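Closten towel drive is back, and I'm already behind on folding

Jul 18, 2022

Well, we did it again! The Closten linen drive opened its doors this morning and by lunch I had towels up to my elbows. Last summer the town gave 2,057 of them to the Zhuravel shelter, and Stefaniia Harasym, who runs the place, told me they're hoping to beat that before October (no pressure, right?).

Bath towels and hand towels are what they need most. Sheets are fine too, but please, no pillows this time – they take up half the van. I dropped off 9 of my own, mostly wedding presents I'd never even unwrapped, and felt pretty good about myself until the lady behind me wheeled in 62.

Stefaniia likes everything folded long and narrow so it fits the shelves on Dremau Street. I've been folding mine in thirds my whole life, so this is taking some getting used to! 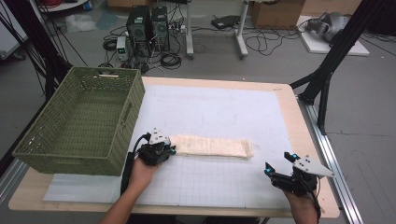
Where to bring your stuff

The old Nokitz shoe store is open for drop-offs until 2 every afternoon, and parking is free in the back lot. Wash everything first, and tie bundles with string if you have it. If you can't get there, call the shelter and they'll try to set up a pickup.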